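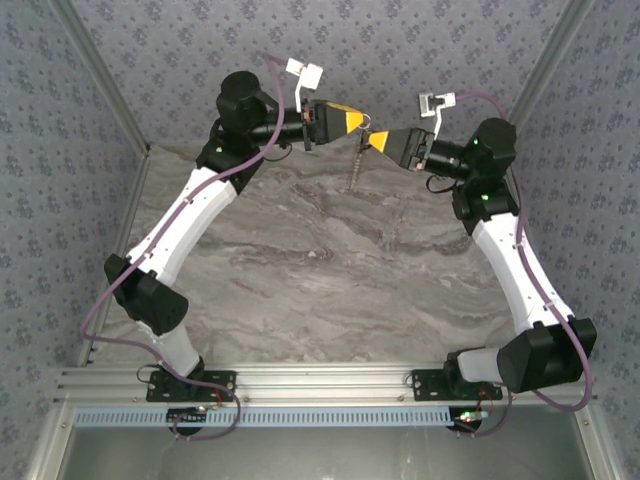
Werkstattblatt Gurkiseck, Nr. 79

Zwei Arme, eine Kette: Tipps für den Übungsstand

Die Robotik-AG hat den Stand »Arthur« seit dem Winter in Betrieb, und in den Schulwochen wird fast jeden Nachmittag daran gearbeitet. Für den Plondollow-Wettbewerb im August üben die Gruppen das Übergeben und Ablegen von biegsamen Teilen. Angefangen haben wir mit Schnur, inzwischen hängt meist eine dünne Metallkette zwischen den Greifern. Die folgenden Hinweise stammen aus den Werkstattheften der Gruppen. Wer zu Hause oder in einer anderen AG mit kleinen Armen arbeitet, kann vieles davon übernehmen.

Vor dem Einschalten

Zuerst die Schrauben an den Montageplatten prüfen. Beide Arme sitzen auf derselben Aluminiumschiene, und eine lockere Platte fällt oft erst auf, wenn die Fingerspitzen aneinander vorbeigreifen. Mit dem passenden Inbusschlüssel von Hand nachziehen, kein Akkuschrauber. Nutensteine, die sich im Profil mitdrehen, gleich austauschen. Ersatz liegt im Sortimentskasten von Edness, zweite Schublade, zusammen mit den kurzen M5-Schrauben.

Wenn ein Arm auf der Schiene versetzt wurde, den neuen Platz mit Klebeband markieren und im Heft eintragen. Alte Programme laufen danach nicht mehr richtig. Das gilt auch, wenn die Verschiebung mit bloßem Auge kaum zu erkennen ist.

Danach beide Arme von Hand in die Ruhestellung bringen und erst dann Strom geben. Am Handgelenk muss auf jeder Seite das grüne Lämpchen leuchten. Bleibt eines dunkel: ausschalten, Stecker prüfen, noch einmal von vorn. Nicht im laufenden Betrieb am Stecker ziehen.

Kabel

Die dünnen fliederfarbenen Kabel führen wir außen am Arm entlang zum Fuß. Innen, zwischen den Armen, hat kein Kabel etwas verloren. Am Handgelenk braucht es eine Schlaufe mit etwas Luft. Zu knapp bemessen zieht das Kabel beim Drehen am Stecker, zu großzügig bleibt es am Nachbararm hängen. Am besten dreht man das Gelenk stromlos einmal in beide Richtungen bis zum Anschlag und schaut dabei nur auf das Kabel.

Kabelbinder so weit anziehen, dass sich das Kabel darunter noch schieben lässt. Die Enden bündig abschneiden, mit dem Seitenschneider und nicht mit der Schere. Die scharfen Stummel haben uns im ersten Halbjahr mehrere zerkratzte Unterarme beschert. Klettband geht auch und ist besser, solange noch umgebaut wird.

Die roten und schwarzen Litzen unter der Schiene bleiben, wie sie sind. Wer dort etwas ändern will, fragt vorher die Aufsicht und trägt die Änderung in den Schaltplan ein.

Fingerspitzen

Unsere Spitzen sind gelb und keilförmig. Die Farbe hebt sich von den schwarzen Greifern gut ab, auch auf den Aufnahmen, mit denen wir die Versuche auswerten. Beim Nachmachen auf folgende Punkte achten:

Grate an der Vorderkante mit feinem Schleifpapier abnehmen, immer von der Spitze weg.

Spitzen paarweise wechseln. Eine neue neben einer abgenutzten schließt schief.

Nach dem Wechsel ein Stück Papier einklemmen und daran ziehen. Es soll auf der ganzen Breite gleich fest sitzen.

Fettfinger mit Spiritus abwischen und kurz warten. Aceton bleibt im Schrank.

Für Schnur reichte die glatte Fläche. Bei der Kette hat es geholfen, einen schmalen Streifen dünnes Gummi aufzukleben. Das Gummi nutzt sich ab und wird nach etwa 90 Griffen erneuert, bei grober Kette früher.

Mit der Kette üben

Eine Kette verhält sich anders als Schnur. Sie hat Gewicht, sie pendelt, und die Glieder verdrehen sich gegeneinander. Für den Anfang eine kurze nehmen, die beim Halten bis auf die Tischfläche reicht. Das untere Ende liegt dann auf und das Pendeln lässt schneller nach.

Die Übergabe üben wir in der Mitte des Standes, dort kommen beide Greifer bequem hin. Die Spitzen fahren von links und rechts aufeinander zu, bis nur noch ein kleiner Spalt bleibt. Der zweite Greifer schließt, dann wird gewartet, dann erst öffnet der erste. Diese Pause wird gern vergessen. Im Programm von Gruppe B stand sie lange auf null und die Kette lag ständig auf dem Tisch.

Das letzte Stück der Annäherung immer langsam fahren. Wir stellen dafür 10 Prozent der Höchstgeschwindigkeit ein und gehen erst höher, wenn die Bewegung mehrmals hintereinander ohne Berührung der Spitzen gelungen ist. Eine Hand bleibt in dieser Zeit am Notaus.

Verknotete Ketten nicht mit Gewalt auseinanderziehen. Flach auf den Tisch legen, einen Tropfen Nähmaschinenöl auf den Knoten, mit zwei Stecknadeln lockern. Anschließend gründlich entfetten, sonst rutscht sie beim nächsten Versuch aus dem Greifer.

Tischfläche und Wände

Die Arbeitsfläche mit dem grauen Marmormuster sieht ordentlich aus, macht es der Bildauswertung aber nicht leicht. Eine dünne Kette auf hellen und braunen Schlieren ist schwer zu finden, für das Programm wie für das Auge. Wer gerade erst anfängt, legt einen einfarbigen Bogen Tonpapier unter und klebt ihn an allen Ecken fest. Später kommt er weg. Beim Wettbewerb ist der Untergrund nicht vorher bekannt, und ein unruhiger Tisch ist dafür eine brauchbare Übung.

Gleiches gilt für die geblümte Tapete an den drei Wänden. Beim Tapezieren solcher kleinen Kabinen die Bahnen an den Ecken lieber stoßen als überlappen – die doppelte Kante wirft einen Schatten, der im Bild wie ein Strich aussieht. Kleister dünn auftragen und über Nacht trocknen lassen, erst danach die Eckprofile anschrauben.

Zum Putzen nur ein feuchtes Mikrofasertuch nehmen. Metallabrieb von der Kette mit Klebeband abtupfen, damit er nicht in die Lager gewischt wird.

Versuche aufschreiben

Jeder Versuch bekommt eine Zeile: Nummer, Programmstand, verwendete Kette, gelungen oder nicht, Bemerkung. Auch die abgebrochenen kommen hinein. Bis Dienstag, 31. Mai 2022, standen 713 Versuche im Heft, und die Bemerkungen »Kette verdreht« und »zu früh geöffnet« kommen mit Abstand am häufigsten vor. Bleistift ist erlaubt, Radieren nicht. Falsche Einträge werden durchgestrichen und bleiben lesbar.

Am Ende des Nachmittags

Kette aus den Greifern nehmen und in die flache Dose legen. Arme in Ruhestellung fahren, Strom aus, Netzteil ziehen. Greifer leicht geöffnet stehen lassen, die Gummistreifen kleben sonst über das Wochenende zusammen. Werkzeug zurück an die Lochwand, Schlüssel für den Schrank im Sekretariat abgeben.

Abgenutzte Fingerspitzen nicht wegwerfen, sie kommen in das Glas neben dem Schraubstock. Daraus schneiden wir Unterlegkeile.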